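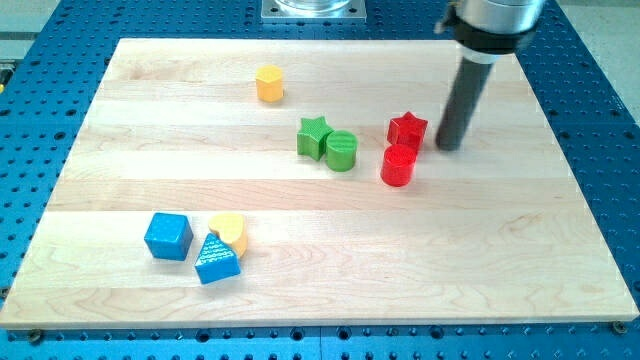 The gripper beside the red star, with the other blocks spread over the maple board.

20 June 2018
By Khang Hồ

Questions about the Brekard sorting study

What was the robot asked to learn?
To push a named block next to another named block, such as the red star to the red cylinder. It was given the instruction as a typed sentence.

How was it trained?
On 3,415 pushes recorded at our Kelport lab, with a person steering the arm. We used no simulation. Recording finished in January.

Why push and not grasp?
Pushing needs one finger and no grip planning. It is also harder to predict, as a block can turn when it is touched off centre.

How well did it do?
We ran 116 test instructions. It did best on blocks standing apart. Most failures came when two blocks were touching and the wrong one moved as well.

Do the shapes matter?
Yes. Cylinders and stars gave more trouble than the cube. Colour made no difference that we could measure.

What is Heo?
The part of the software that picks the next short push. It looks again after each one, so a bad push can be put right.

Can I get the data?
Nurnarora will release it with the paper. Until then, please write to us and say which blocks you plan to use.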